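Sarkitz Leader Handle, second revision

Teleoperation kit for people who have already tried doing it with a game controller

The Sarkitz Leader is a handheld control unit for showing a robot arm a task. You squeeze, the gripper squeezes. You turn your wrist, the arm turns its own, a little later and with less grace. Everything you do gets recorded, including the part where you drop it, so there is a delete button and it is large.

We built the first revision for Gurkero, who wanted an arm that could handle cables and connectors. Cables are a good way to find out how bad your controls are. They bend, they spring back, and they have opinions about which way is up. Deepika Kurian ran most of the early sessions and sent us a list of complaints that became the specification.

Cable work under remote control:
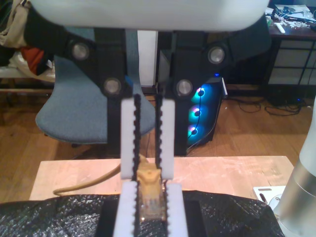
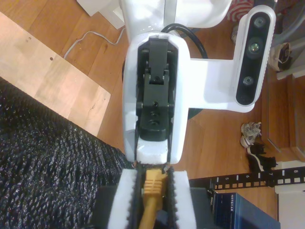

The trigger on the second revision has a longer travel than the old one, with most of it given over to the last bit of closing. That is where people crush things. The spring is swappable — 2 come in the box, one stiff and one soft, and Francine Gill in our shop will tell you at length why the soft one is correct.

You can also teach by hand. Hold the side button and the arm goes limp enough to be pushed through the motion, provided your arm has a mode for that. If it doesn't, the button does nothing, and we would ask you not to push anyway.

What's in the box
Leader handle, right- or left-handed
Wrist strap
Trigger springs, stiff and soft
USB cable, 6 feet
Foot pedal for start, stop and regret (delete last take)
Printed quick guide, which Solange McIntyre wrote and would like you to read

Memory: holds some 2000 takes before it starts asking you to move them elsewhere. It asks politely at first.

Does it work with my arm?
Probably. Check the list on the Campbell adapter page before ordering. Grippers with two fingers are the easy case. Hands with more fingers than that need the Duvonbridge add-on and a patient operator.

Can I use it for force feedback?
A small buzz, yes. It tells you that the fingers have met something, and leaves the question of what to you.

Orders and loan units: ask for Hala Samir. Next batch ships in September.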